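Progress report – good practice rules for shared robot cells
To: Hélène Turcotte
From: Steltau workshop team
Jun 1, 2021

Hélène, short one this time, we are mid-way through the second round of checks and I'd rather send you something now than something polished later.

Where we are

Draft 5 of the house rules is out to both sites. Draft 4 had too much in it, people at Futo told us they stopped reading after the first page, fair enough. New version is 18 rules on two sides of A4, grouped by when you need them: before power on, while running, handing over. The long explanations have moved to an annex.

Risk assessment for the garment folding cell is signed. The one for the Insaurralde bench is not, still waiting for the revised stop times from the supplier. Chased twice. Will chase again.

What changed since the last report

Rule on speed. Was "keep it slow when someone is near", which everyone read differently. Now a number: 300 mm per second maximum with the cell open, no exceptions without a second person signing.

Rule on cables. Rewritten completly. Every cable that moves with an arm gets checked through its full travel before the first run of the day, by hand, power off. Clips replaced when they slip, no tape. Most of the argument was over how much slack to leave at the gripper end. We settled on enough for the full wrist turn and left the rest to the person setting up.

Rule on handover. Outgoing operator writes down what was changed, incoming operator initials it. Paper sheet for now, Sarneo wants it on the tablet but the tablet form isn't ready.

Rule on exposed boards. New. Small boards near the arm bases are not to be touched or replugged with power on. Covers wanted in the long run, see costs below.

Checks so far

128 start-up sheets collected and read. Mostly filled in properly. Weak spot is the box for "work area clear of items not in use" – it gets ticked without anyone looking, or left blank. Wording is poor as well, because a basket of garments waiting its turn is in use by any sensible reading. Draft 6 will ask for a marked place for waiting items, outside the reach needed for the task.

Garment cell is where we try the rules first. Two arms, soft material, plenty of ways for a sleeve to end up where you don't want it. 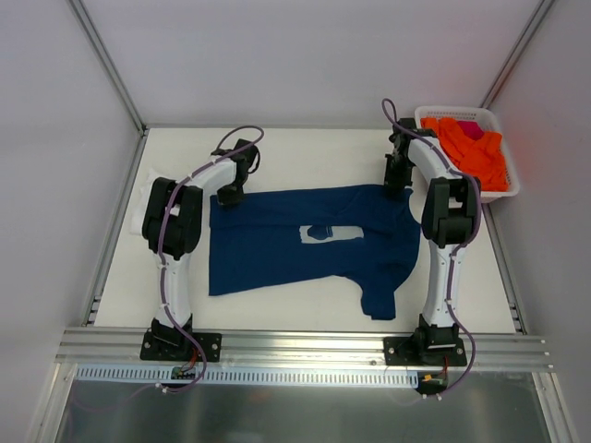

Garment folding cell: both grippers at the top corners of a navy T-shirt, basket at the back right.

Costs and time

On budget. Board covers were not in the original plan, quote to follow, I would like to take it from the training line if you agree.
Training at Futo has slipped, room problem, new slot agreed. Final rules still due in September.

Need from you

– yes or no on moving the money for covers
– a name at Sarneo who can decide on the tablet form, we keep getting passed round
– comments on draft 5, even rough ones. Rule 11 especialy, the wording on who may restart after a stop is still not right and the two sites want different things.

Annex and the blank start-up sheet are in the shared folder.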